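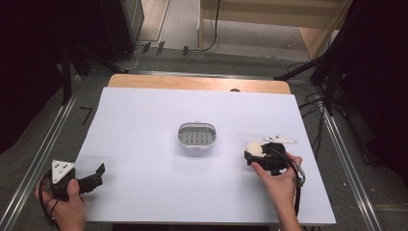

A small oval dish with a row of slots.

Why Does a Soap Dish Have Slots?
Hirlow Kids: Things Around the House

Look next to the bathroom sink. If your family uses bar soap, it probably sits in a dish. Many soap dishes have long, thin gaps in the bottom. The gaps are called slots, and they let water out.

Soap is made to mix with water. When you rub a wet bar between your hands, a little of the outside comes off and turns into lather. The lather lifts dirt and oil off your skin, and the water carries it all down the drain.

When you put the bar down, it is still wet. Water keeps running down the sides and collects underneath.
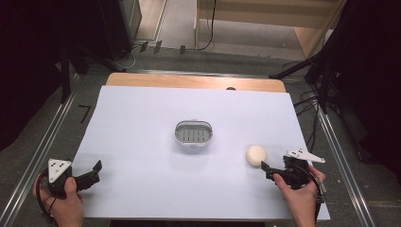

Reading time: 2 minutes

A dish with slots holds the soap up on narrow bars. Water drips between the bars and air can reach the bottom of the soap. Moving air helps the rest of the water dry up. Water that dries up has turned into a gas called water vapor, and the name for this change is evaporation.

Some dishes have a second tray below to catch the drips. Somebody has to empty it now and then.

What happens without slots?

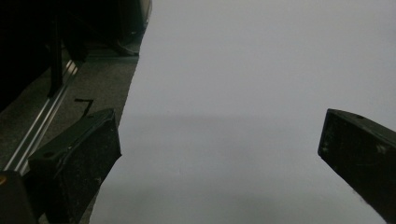
A flat, smooth surface has no slots for water to run through.

On a flat surface, the water stays in a puddle under the bar. The soap soaks it up and goes soft. Grown-ups sometimes call this mushy part "soap jelly." It sticks to the counter and gets wasted.

Try it at home

You need two new bars of the same soap, 100 grams each, a dish with slots, and a flat plate. Ask an adult before you start.

1. Wet both bars for the same amount of time.
2. Put one in the slotted dish and one on the plate.
3. Leave them until the next day.
4. Press the bottom of each bar with one finger. Which is softer?

Write down what you find, then wash your hands. You already have the soap out.

Words to know
Lather: the bubbles soap makes with water.
Slot: a long, narrow opening.
Evaporation: when a liquid turns into a gas.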